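Search this site Go
Stories Serials Archive

We use cookies to remember your reading settings. Accept Manage

The Long Road to Kustel

The warning light came on two miles past Plerkard. It was the small amber one with the tyre on it, and she drove on for a while to see if it would go out.

It stayed on. She had the heater up and the radio down, and the rain was coming across the moor from the left. The car was her father's. He had handed over the keys that morning without getting out of his chair and told her the handbook was in the glovebox. He had never opened it himself.

She pulled into a gateway and put the hazards on. The handbook was there, still in its plastic wallet, along with a tin of travel sweets and a torch that didn't work. Page after page was about the radio. She found the amber light near the back. Stop when safe, it said. Check all pressures when cold.

She got out and walked round the car. The front tyres looked fine. The back one on the verge side was low and bulging a little where it met the grass. She pushed it with her foot, which told her nothing.
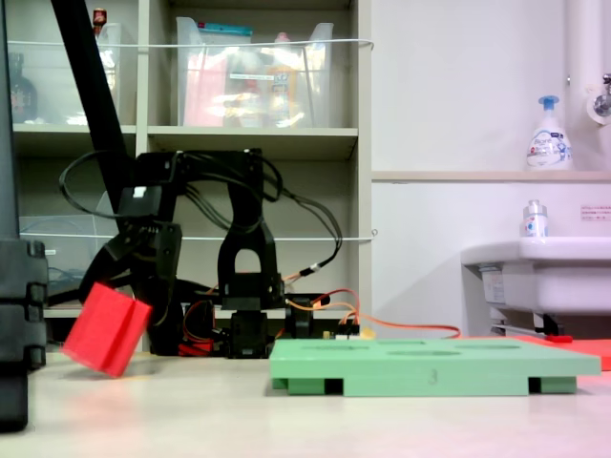
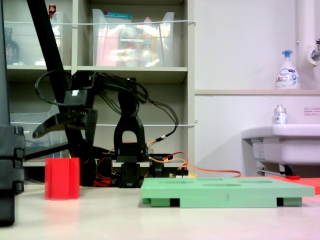 Words: the fiction desk
Staff writer, short stories

There was a pump in the boot, under the carpet, with a lead that ran to the socket by the gear lever. She had to leave the door open to get it to the back wheel, and the rain came in on the seat. The pump made a terrible noise. A sheep looked over the wall and went away again.

When the needle got to the right place she switched it off and listened. She couldn't hear any hissing, but with the wind she wouldn't have.

A van slowed down beside her. The driver leaned across and asked if she was all right.

"Slow puncture, I think," she said.

"There's a garage at Prustel. They shut at five."

She looked at the clock on the dashboard. It was twenty past four.

"How far is it?"

"Depends how you drive," he said, and wound up the window.

She wiped the seat with her scarf, put the pump on the floor where she could reach it and started the engine. The amber light was still on. She turned right out of the gateway and kept to forty.

Recent stories
The Ferry Timetable
Second Gear
A Lift from Vlad
What the Tow Rope Held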